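Sumari Rider Safety Records

Data card, revision 2
Maintained by the Blackburn Road Safety Office
Contact: Subira Swai, records coordinator

This collection holds written reports of motorcycle incidents on public roads in the Blackburn district.

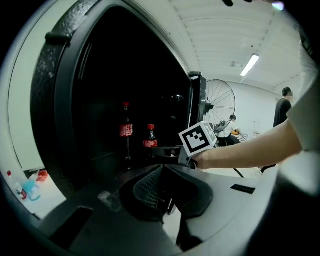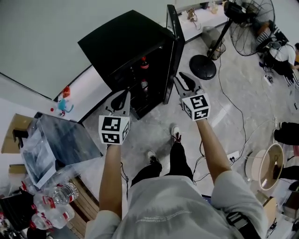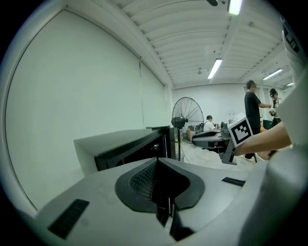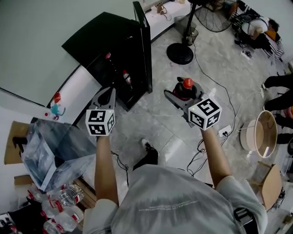
Contents

The collection contains 383 reports, of which 231 involve a second vehicle. Each report is one row in a comma-separated file with 8 fields: report number, month, hour, road type, speed limit, engine class, weather and injury level. Names, license plates and exact addresses were removed before release.

Sources

Reports were submitted by riders or by attending officers on the standard district form. Howard Birkett entered the paper forms – including those filed before the July revision – and Gwion Trevor checked the entries.

Known limits

Minor falls are underreported. Engine class is blank where the rider did not supply it. Weather is recorded as the rider described it and has not been compared with station readings.

Use

The records may be used for research and teaching. They may not be used to set insurance rates or to identify a rider. Corrections should be sent to the contact named above, with the report number.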